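Omness Mini Fridge Support: Frequently Asked Questions
Updated 2022-10-05

How long should a new unit stand before it is plugged in?
Keep it upright for 4 hours. If it was shipped on its side, wait overnight.

What clearance does it need?
Leave 4 inches behind the rear panel. Do not block the side vents. 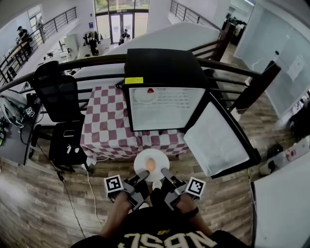 Can I store fresh food in it?
Yes, at dial setting 3 or higher. Setting 1 is for drinks only. Door shelves run warmer than the cabinet, and the temperature rises each time the door is opened. Raw eggs should go on the main shelf. With the door swung open to the right, as on the black fridge on the checkered tablecloth, check that nothing on that side stops it short of its full travel.

Can I use an extension cord?
No. Connect directly to a grounded wall outlet.

Where do I order a replacement door seal?
Seals are sold through Codico under part number 109. Have your model number ready.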